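Solia Student Robotics – Shared Notebook
Print this entry | E-mail this entry
Filed under: Gripper project, Data days, Complaints (minor)

Tuesday, started 9:40, first usable recording considerably later

Goal for the day, as written on the whiteboard last week by somebody with good handwriting and no sense of proportion: finish the pick-and-place set for the Temero round. We have 966 recordings in the folder. After I throw out the ones where the marker tracking falls over, I think we have 700 worth feeding to anything. The rest are a record of us learning to hold the grippers.

Morning went to calibration. The new marker cubes print beautifully and then refuse to sit square on the mounts, so the software believes the gripper is tilted when it's level. I shimmed one with folded paper and it behaved. Maximiliano pointed out that paper gets squashed over a day of squeezing. He's right, and I have written "replace paper" on the paper.

Calibration numbers are in the sheet, second tab. Please don't sort the sheet. Last time it was sorted, every offset ended up beside the wrong tool and we spent an evening blaming the cameras.

Tasks today were all table-clearing without the table. Things on the mat, basket on the floor, one object at a time, both hands holding a gripper. Rules as agreed:

- start with both grippers open and pointing at the mat
- say the name of the object before you go for it
- if you drop it, keep going and pick it up again, don't stop the recording
- no helping with a knee

The last rule had to be added after the first session and I won't say who it was for. (Me.)

The dropped-object rule is still unpopular. Everybody wants a clean take. But the arm we're training this for is going to drop things all day long, and if it has only ever seen perfect grabs it will stand there with an empty claw looking pleased with itself. We lost points at the Valcárcel meet for precisely this. The sponge was on the floor and our machine was carefully putting nothing into a bin.
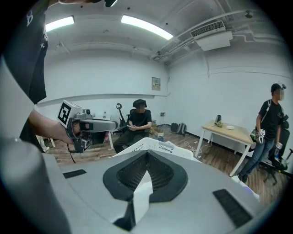
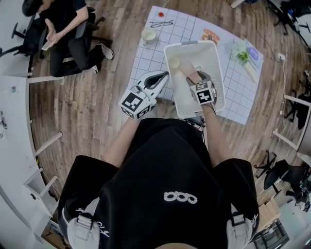

Photos: Solia Student Robotics, project cameras

Notes on technique, mostly for whoever picks this up next term.

Going in from straight above works for round things until the fingers close too low, and then the object squirts out sideways. Coming in at a slant is uglier and holds better. I'd have bet on the opposite. The long vegetable is the worst customer we have: grab it at one end and the other end swings, grab it in the middle and it catches the side of the basket. Two-gripper lifts fix this, but then both markers have to stay in view, and they cover each other the moment your wrists get close together. Elbows out. It looks ridiculous. Do it anyway.

Leafy stuff is easy to pick up and hard to let go of. The leaves hang on to the fingers, you open, nothing happens, you shake, and now there's a shake in the training data. Pause with the fingers open for a full second before pulling away. If it still hangs on, tap the basket rim once. Once.

Clear and see-through things: I'm leaving them out of the scored set for now. Depth is a mess on anything you can see through, and I'd like one problem at a time, please.

11:50. Battery on the head camera died in the middle of a very nice run. We'd all agreed that it was charged. I've gone through the log and the charging step was ticked off by three different people, so we are at least consistent. New procedure: whoever puts it on the charger also writes the time on the tape.

Lunch. Long.

1:30. Back on. Swapped who was recording, and this turned out to matter more than anything I tuned in the morning. I move the gripper fast and then dither over the object. Maximiliano moves at one steady speed, like a man carrying soup. His runs train better. I've plotted both and the difference is embarrassing enough that I've left the plot out of this entry, but it's in the folder under "speeds" if you want cheering up.

So the plan is to mix people on purpose and log who did what. There's a column for initials now. Use your own initials.

3:15. Ran the quick check on the fresh batch: 19 runs rejected. Of those, 6 were the marker going out of view behind a sleeve or a forearm. Short sleeves or rolled sleeves from now on, whatever the air conditioning is doing. Most of the others were sync trouble between the left and right tools, where one clock drifts and by the end the left hand is closing on an object the right hand has already put away. I restarted both between runs and that helped, without telling me anything about the cause. I suspect the Tresico hub. I always suspect the Tresico hub. Someone who likes it better than I do should test it with the other cable.

Also tried the trained model on the arm for a few minutes at the end. It went to the right object more often than not, which is new. It then hovered over it for a long time before closing. I know exactly where it learned that, see above under "dither."

Open items:

- proper shims for the cubes (paper is holding, paper is not a plan)
- sync drift, left tool versus right tool, other cable
- move the mat? The near corner has started curling up and two runs have a gripper catching on it
- relabel the batch from this morning, the object names were typed by three people with three ideas about what a radish is
- decide before September whether we enter one arm or two at Temero. Two arms score higher and break twice as often
- return the borrowed calipers to the bench in the next room. They know we have them

Packed up at 5:20. The grippers go back on the shelf with the triggers facing the wall, otherwise the springs stay pressed and they come out lazy in the morning. The key is in the usual place, and the charger has a time written on its tape.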